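Duven wrist kit (two-finger gripper and camera), and how I'd budget for one

Price: $2,280 per arm
In stock: yes, ships from the Rekley shop
Page updated Apr 4, 2026

Hi, and welcome to the page I get the most email about! I run the equipment side of Rekley, I build and pack these kits myself, and I use the same one on my own bench for leather goods and other soft, awkward stuff. So this page is part sales pitch and part shopping advice, and you can skip to whichever half you need.

What you get for the money: the gripper with its pair of black fingers, the small camera that sits at the wrist, the mounting plate, one cable set, and a bag of spare screws (you will drop some). What you don't get is the arm. I had people order the kit last August thinking an arm was in the box, and I felt awful, so now I say it early. No arm!

Does it fit yours? If you own a Minja arm, yes, straight on. If you own a Gradell, you need the adapter ring, $57, and please order it with the kit because I make those in small batches and they run out. Anything else, send me the bolt pattern and I'll tell you yes or no.

Okay, budgeting. Most folks write down the price of the kit and stop there, and then they come back to me a month later a little grumpy. My own list for a first station goes like this:

The kit, one per arm. If you plan on two arms, plan on two kits, two adapters if you need them, and a good deal more table than you think.

Spare fingers, $60 a pair. Buy one extra pair up front. Mine get scuffed on hard tabletops and I swap them when the edges start to look rough, mostly because I handle finished leather and I don't want marks on it.

Cable management. I left this off my first budget completely and spent a whole weekend fixing loops that caught on things. Clips and sleeves are cheap, just put them on the list.

Lighting. A wrist camera gets close to the work, and the arm throws its own shadow. I spent more on lamps than I expected to, and I'd do it again.

Your time. Setting up the mount and the camera took me an afternoon. Getting to where I trusted it with a customer's bag or case took a lot longer, and if you're paying somebody to do that part, it's the biggest line on the sheet.

A word on leather, as half of you are here for that. Grain and stitching are lovely to look at up close and a pain to plan for. Pebbled hide and smooth hide reflect light differently, corners wrinkle, and a seam is never quite as straight as the pattern says. I'd start with boxy pieces and leave the floppy totes for later. Test on seconds first, too!

Shipping and returns: orders leave my shop within 7 working days. Unused kits can come back in the original box, and I refund everything except postage. Fingers I can't take back once they've been mounted, sorry.

If you want a quote for more than one station, use the form and tell me the arm, the table size and what you're handling. I read them all, usually with coffee, and I'll tell you if you're overbuying.

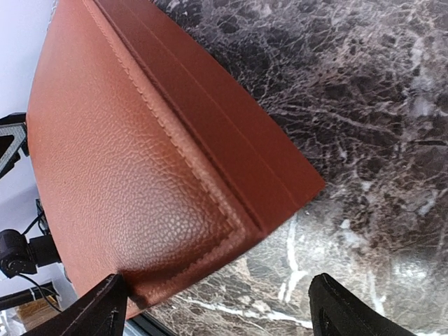 Duven fingers open at the corner of a stitched tan leather piece, on dark marble.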